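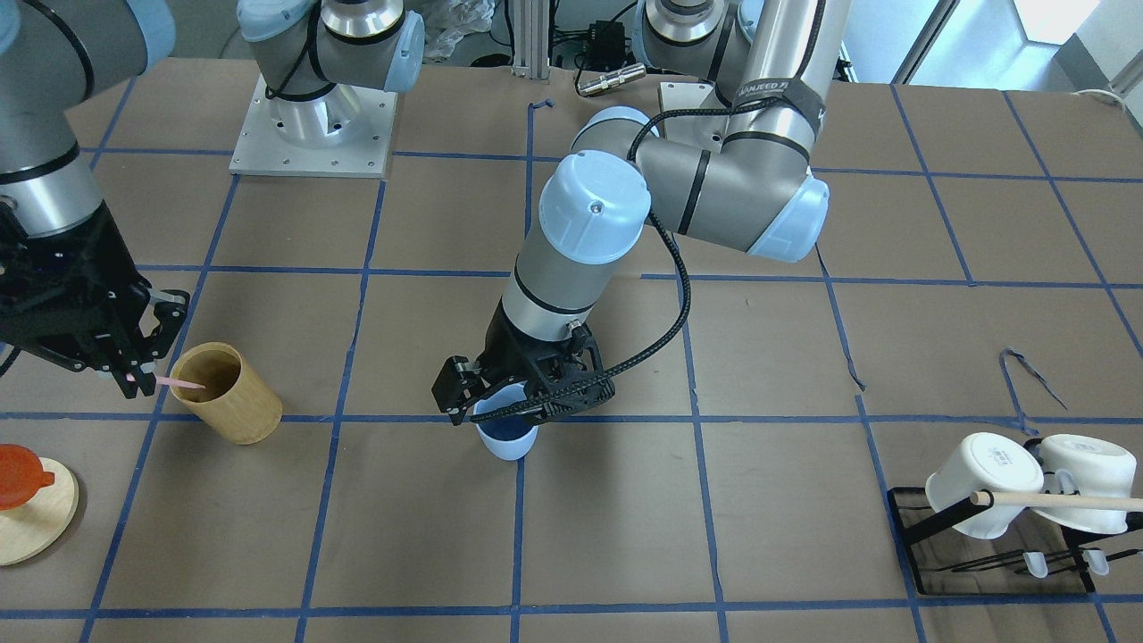 The student group in Falelby has now finished the second stage of the project, and this report explains what we did with the grant between January and April. Our task stays the same as in the application: the two-arm robot must prepare a table for drinks with no help from a person. The cups and mugs are ordinary kitchen ones, and the students insisted on also including a thin pink straw-like stick, which the right arm places into the wooden cup. The stick gives us the most work, as the gripper fingers were made for thicker objects.

## Work done

The students collected 204 demonstrations. Of these, 37 were removed after review, mostly for the reason that the operator stopped too early or the two arms came too close to each other. Pylyp Hutsuliak wrote the review rules and Orsolya Gulyás checked them with the younger students. I think this was a good exercise for them, and it took more hours than I planned.

We also divided the table into large squares with blue tape on brown paper. Before this, each student put the cups where he or she liked, and it was difficult to compare one session with another. Now the start positions are written by square in the log book. The paper must be changed sometimes, and the lines have to be made again with a ruler.

## Money

We have spent 3956 euros. The largest part went to Zumero for two sets of gripper fingers and one spare cable. The travel to the student meeting in Dorkudmont was cheaper than expected, and we ask for your permission to move the remaining 100 euros from travel to materials.

## Problems

The second set of fingers was late, so the left arm was not used in February. Aqeel Kakakhel prepared simulation tasks for this time, but only the older students could follow them well. We also lost some lessons to school exams, which I should have put in the plan.

## Next stage

In the next stage the students will train with the cleaned data and test the mugs on the dish rack, first one mug and then two. Igor Danko will lead the tests. The Zelenák school has asked if its pupils can visit us in the afternoon, from 2 p.m., and we would like to agree if you have no objection.

The full list of expenses is attached.

Ľubica Zeman
Project leader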